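Call for Participants: Street Music Residency

Grelivitz invites applications from instrumentalists and vocalists for its spring residency in outdoor performance. Ensembles of two to five players are eligible, in any style, provided that the music can be played without mains power.

Selected ensembles will rehearse at the Bolberg building and give a series of short concerts in parks and squares. Each participant will receive a fee of £500, and travel costs of up to £100 will be reimbursed on production of receipts. Accommodation is not provided.

Applicants should submit two recordings – at least one made live – together with a list of instruments and a statement of no more than 416 words. Applications must be received by 21 December 2023. Late submissions will not be considered.

The selection panel consists of Rajkumari Dhillon, Ross Halliday and Heather Kinnear. Its decision is final.
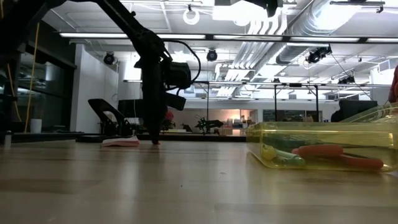

Tabletops at Bolberg

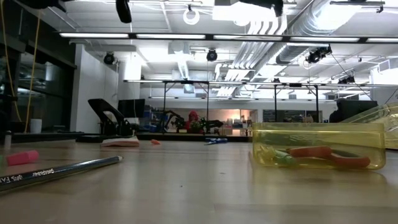 Enquiries

Questions concerning eligibility or access should be addressed in writing to Alasdair Rutherford, Residency Office, Grelivitz.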